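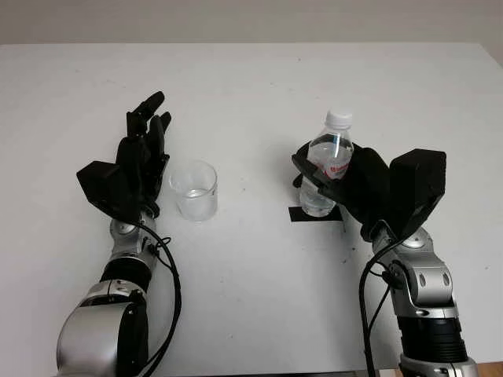

그림 3. 흰색 탁자 위에서 마주 보는 두 대의 로봇 팔

3.2 긴 호흡의 회차와 시청 리듬

성인용 애니메이션 시리즈 〈Stuvovstead〉를 분석하면서 가장 흥미로웠던 점은 회차 길이가 이야기의 문법을 바꾸어 놓는 방식이었다. 이 작품은 두 시즌, 총 24화로 구성되며 각 시즌은 다시 6화씩 전반부와 후반부로 나뉜다. 짧은 회차에서라면 대사 한 줄로 처리되었을 이동, 식사, 침묵의 순간이 여기서는 독립된 시퀀스로 살아난다. 특히 주인공 Wollby가 항구 도시 Prinis에 도착하는 첫 시즌 2화는 놀랍다! 배경 음악 없이 발소리와 바람 소리만으로 인물의 불안을 쌓아 올리는데, 이 대목을 반복해 볼수록 음향 설계의 치밀함이 새롭게 들린다.

선행 논의에서는 성인용 애니메이션의 성숙함을 주로 폭력 묘사의 수위에서 찾는 경향이 있었다. 본 연구는 그보다 시간의 배분에 주목한다. 전반부 6화에서 Wollby와 Jabłońska 선장의 갈등은 겉으로 거의 폭발하지 않는다. 두 인물은 같은 방에서 서로 다른 일을 하고, 같은 질문에 엇갈린 대답을 하며, 화해할 기회를 번번이 놓친다. 그 지연이 쌓인 덕분에 시즌 마지막 화의 짧은 언쟁은 어떤 전투 장면보다 강한 충격을 준다. 컷 수를 줄이고 표정의 미세한 변화를 길게 유지한 작화 역시 이 효과를 훌륭하게 뒷받침한다.

공개 방식도 함께 살펴야 한다. 매주 금요일 한 화씩 공개된 이 시리즈는 시청자에게 다음 회를 기다리며 해석을 다듬을 여유를 주었다. 팬 게시판의 글을 읽어 보면 공개 직후에는 줄거리 정리와 감상이 많고, 주말을 지나며 복선과 색채 상징에 관한 긴 글이 늘어난다. Prinis의 등대가 꺼지는 순서를 지도에 옮겨 그린 글은 필자들이 놓쳤던 단서까지 짚어 내어, 분석 범주를 다시 세우는 계기가 되었다(이 발견의 즐거움은 자료 수집 과정 내내 이어졌다).

물론 모든 회차가 긴 형식을 고르게 활용한 것은 아니다. 둘째 시즌 중반부에는 회상 장면이 겹치면서 Jabłońska의 동기가 필요 이상으로 설명되는 구간이 있다. 그럼에도 이 구간에서 시도된 목탄화풍 작화는 매우 인상적이며, 기억의 주체가 바뀔 때마다 선의 굵기를 달리한 점은 별도의 논의가 필요할 만큼 풍부하다. 다음 절에서는 이 선의 변화를 화자의 신뢰성 문제와 연결하여 검토한다.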